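In Praise of the Leftover Screw
Posted 09/07/2020 by Pui-shan Chow
Filed under: Home, Grumbling

I have a jar. You probably have a jar too, or a coffee can, or one of those plastic tubs that wonton soup comes in, and I'd bet a decent lunch that at some point somebody you love has looked at it and said, "Do you really need all of these?"

Yes! I do! I need all of them, and I'd like to spend a few paragraphs on why, because I've just come through a long week with a bookcase and I have opinions.

The bookcase is a Stenwood, the tall one with the adjustable shelves, and we bought it secondhand back in January from a couple who were moving out of state. They'd taken it apart very neatly and taped the hardware bag to the back panel (bless them), and then we leaned the whole thing against the hallway wall and walked past it for months. When I finally laid everything out on the bedroom floor, the instruction sheet said there should be 27 screws of the short kind. I had 26.

Now, a reasonable person puts the bookcase together with 26 screws and gets on with her life. The missing one went into a bracket on the bottom shelf, where there were three others already doing the job. My husband, who is a reasonable person, pointed this out twice. But I know myself. I'd have lain in bed looking at that bookcase and thinking about the hole.

So I went to the jar. And I want to defend the hour I spent there, because it's the sort of hour people roll their eyes at. You can't go through a jar of screws quickly. You tip it out on an old dish towel, you spread it around with one finger, and you start seeing things. There's a hinge screw from the first apartment. There's a fat brass one that I'm fairly sure came off my grandmother's sewing cabinet. There are four identical little black ones from an Altelari desk lamp we gave away, and I suppose whoever has that lamp now wonders why the base wobbles. (Sorry.)

A screw is a stubborn little thing, too. It's made to be exactly one size, and close enough doesn't count. I found five that looked perfect, and they went in half a turn and quit. One was too long by a hair and would have come out the other side. I've read plenty of articles about how we should all own less, and I agree with a good deal of them -- my closet is proof that I agree with them -- but the people who write them always seem to lump small hardware in with novelty mugs. I don't think they've ever needed one particular screw at nine at night.

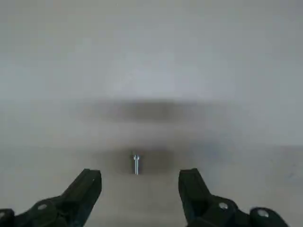
The other thing I'll say for hardware is that it makes you slow down and look. My eyes aren't what they were, and I have to hold each one up to the lamp to see the thread, and stand it on its head next to another one to compare the height. I can't do that while also checking my phone or thinking about what I should have said to my sister. For a whole hour I thought about length and thread and the shape of the slot. I came out of it calmer than I've come out of any yoga class, and I've paid for a lot of yoga classes.

My neighbor Lai disagrees with me about all of this, and since she reads these posts I'd better be fair to her. Lai throws everything out. When she finishes putting something together, the extras go straight into the trash along with the bag and that silly little wrench, and if she ever needs a screw she drives to the hardware store and buys one. Her drawers are gorgeous. You could photograph them for a magazine. Her argument is that the jar costs more than it saves, because it takes up room, and it takes up time, and nine times out of ten the thing you want isn't in it anyway.

I'll give her the part about time. But have you tried buying one screw lately? The store nearest us sells them in little blister packs, and the bigger place out by the highway had the right size only in a contractor's box of 400. What am I going to do with 400 screws? I'd need a bigger jar! And that's a drive each way, and a parking lot, and a person in an apron who asks whether I want metric and then looks at me with pity when I say I want one like this, please, holding up a sample between my finger and thumb.

Then there are the furniture companies, who could fix this tomorrow and don't. When we bought the Pravus nightstands a few years ago, the box had spares in it, one extra of every single piece, in its own tiny bag marked "extra." I nearly wrote them a thank-you letter. It can't cost much to do that, and it saved me a phone call when one of the cam locks rolled under the radiator (where it still is). Every company ought to do it. And print the size on the sheet, while you're at it! Don't call it "Part G." Part G means nothing to me five years on, when the sheet is in one house and the bookcase is in another.

I do think there's a right way to keep a jar, and mine isn't it. Mine is a mess. What I'd like, and what I keep promising I'll get to, is a few small jars, with wood screws in one and machine screws in another, and a third for all those odd pegs and caps and plastic feet. My father had his in baby food jars with the lids nailed to the underside of a shelf, so you unscrewed the jar to get at the screws, and as a kid I thought that was the cleverest thing a grown-up had ever come up with. I still do, more or less. He labeled them in pencil on masking tape, and the tape outlasted the garage.

But even a messy jar beats no jar. I've used mine to fix a toilet paper holder, a saucepan lid, the cat carrier, two pairs of sunglasses and a picture frame that my mother-in-law was going to throw away. None of those repairs cost me a cent, and most of them are still holding.

As for the bookcase, I did find my screw. It was stuck to the bottom of the jar in something that might once have been cough syrup, and I had to soak it in a saucer of warm water overnight. It went in the next morning with a quarter turn to spare. The shelves are up and the cookbooks are on them, and there was one wooden dowel left over that doesn't appear anywhere on the instruction sheet.

It's in the jar.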